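Simulation Teleoperators and Task Writers (part-time, Clastow or remote)
Jurnside - Kitchen Manipulation Group
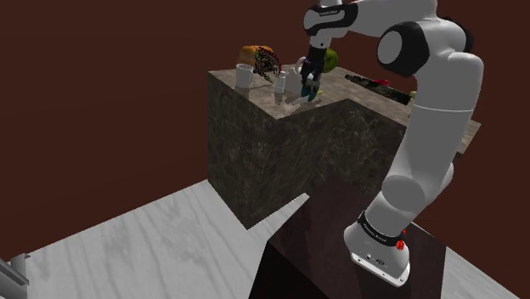
What we're doing

We are teaching a robot arm to be useful around a kitchen, and it learns by example. Somebody takes the controls, picks up the grapes or the mug or the little white bottle, puts it where the instruction says, and the whole run is saved as one demonstration. The learning system studies a big pile of those and then has a go by itself.

All of the collection for this round happens in simulation. We have 12 kitchen layouts with different counters, floors and clutter, and the object set gets reshuffled between runs so the arm never gets to memorize one tidy arrangement. So far we have 523 accepted demonstrations from a very small team, and we'd love more hands. More styles of hands, too! Two people will reach for the same piece of fruit in completely different ways, and the model gets better when it sees both.

The project is called Rainer. It started as a side experiment and is now the thing most of us would rather be working on.

The work

Teleoperators drive the arm with a handheld controller and follow short written instructions ("move the bread next to the mug", that sort of thing). A session is two hours with a break in the middle. You'll do pick-and-place at first, then the harder stuff: crowded counters, small objects, grasps where the fingers have to come in between two things without knocking either one over. If you drop something, you can recover and keep going, and we keep many of those runs. A good recovery is worth a lot to us.

Task writers come up with the instructions and check the finished runs against them. You'd be watching replays, marking where a grasp begins and ends, and flagging anything odd - an object sinking into the countertop, a gripper that closed on air, wording that could mean two different things. Plenty of people do both jobs and switch halfway through the week.

Who we'd like to hear from

You don't need a degree or any robotics background. Our best operator so far came from cake decorating. What helps:

- steady hands and some patience with repeating a task
- being comfortable with 3D games, modeling software or anything else where you move a camera around
- clear written English, especially for the task writing
- speaking up when an instruction makes no sense

You must be 18 or older. For remote work you'll need a wired internet connection and a desktop computer with a dedicated graphics card. We lend you the controller. If you get motion sick easily, tell us and we'll set you up with the fixed camera view, which most people find much gentler.

Hours and pay

Between 8 and 20 hours a week, your choice, booked a week ahead in Wernix, our scheduling tool. Pay is by the hour and never by the run, so there's no reason to rush. Training is paid at the same rate. The contract runs through the end of July and we expect to extend it for people who want to stay.

The Clastow office has 67 steps and no elevator, sorry. If that rules it out for you, the remote setup is exactly the same job on the same software.

How to apply

Send a few lines about yourself to Theresia Pichler through the contact form on the Jurnside site, with "Rainer operator" or "Rainer writer" in the subject (or both). No cover letter needed. We'll invite you to a 30-minute tryout where you drive the arm yourself, and you're welcome to ask us anything while you do. Tryouts are held every Tuesday, with morning and evening slots.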